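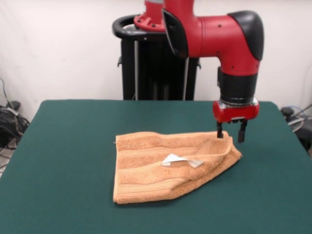

Hi Prasetyo,

Quick catch-up on the Plesbridge creek planting before your board meets. I know the form has boxes for all this, but you said a letter was fine, so you're getting a letter!

We've got 1,000 seedlings in the ground along the east bank, from the footbridge down to the old Gandis paddock. Mostly sedges and tea-tree, with some river bottlebrush where it stays soggy. The rain in the second half of summer was a huge help (bit too much of a help near the culvert, where we lost 33 plants and a fair length of matting in one night). I've reordered those from the Lestine nursery and they'll swap the sizes at no charge, which was kind of them.

The west bank is behind. The blackberry was thicker than any of us guessed when I wrote the application, and the contractor wants a second spray before we plant. I'd rather wait than put good seedlings into that mess. Can we shift the west bank money to November? It's the same amount, just later.

Other bits:

The Chamoun family have said yes to fencing their side, so the cattle will be off the water. We still need 2 gates and I'm waiting on a quote.

Water testing is going along nicely. The school has done 11 lots of samples now, and the kids have become very bossy about rinsing the bottles. The readings are a bit cloudy after rain but otherwise pretty steady.

Spending is close to plan apart from tree guards, which went up again. I've moved a little across from signage to cover it. The receipts are in the envelope with this.

Happy to walk you along the bank any time, just bring gumboots. Could you let me know about the November change by the time I book the sprayer?

Cheers,
Jo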